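White tabletop

A white tabletop is the flat upper part of a table, finished in white or a very pale grey, and found in homes, schools, workshops and offices wherever people like a bright, simple place to set things down.
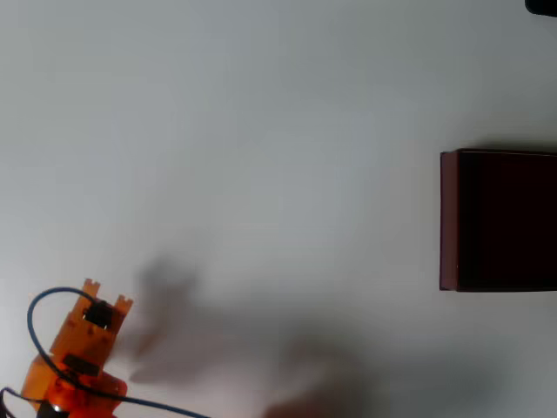

The finish may be glossy or matte. Matte tops are generally the kinder of the two to work at, as they throw back less glare from a lamp or a window, though even a perfectly plain one will seldom look the same shade all over, and most people who live with one grow rather fond of the soft greys that drift across it as the light changes.

History

In the market town of Asemdale, white tops were for a long while thought of as kitchen things, to be scrubbed down on a Sunday evening and covered with a cloth when company came. The local joinery firm of Zelenák began selling them separately from their legs, in widths of 60 and 71 centimetres, and the narrower size found its way into a good many spare rooms and sheds. The Vastley pattern, which came later, has slightly rounded corners and is still well liked by families with small children.

Care

Everyday marks usually come away with a soft damp cloth and a drop of washing-up liquid. Scouring powder is best avoided on matte finishes, where it can leave shiny patches. Tea left standing is the commonest cause of staining, and a paste of bicarbonate of soda, left on for some 2 minutes and gently wiped off, is the usual household remedy.

See also

Cukarau table
Trestle
Worktop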